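I finally made it out to the Plesdale open day in March, after missing it two years running. If you don't know it, Clilten took over the old Nyitrai hosiery mill and filled the upper floor with rooms set up like somebody's home – sofas, closets, laundry corners, the works. It's 600 square feet per room, and they let you wander around as long as you like.

I got there right at opening and still waited 30 minutes for parking (wear decent shoes, the overflow lot is all gravel). 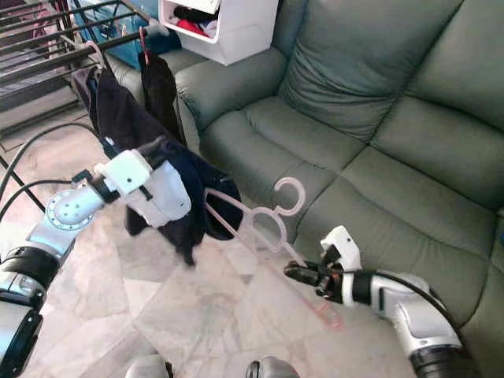 Clothes storage was what I'd come for, because my own closet is a disaster and I was hoping to steal some ideas! The living room ended up being my favorite. They had a white cubby unit right beside the arm of a big sage-green leather sofa, with folded clothes stacked in the open compartment, and I loved how the bright red piece popped out from the rest. I'd never thought of keeping clothes next to the couch, but I do all my folding there anyway. The pink plastic hanger made me smile too – my grandmother had a whole closet of pink ones.

Downstairs there was a Dradelel stand selling shelf liners and hooks, and I came home with 2 packs of each. Coffee was good, the lemon bars were gone by noon.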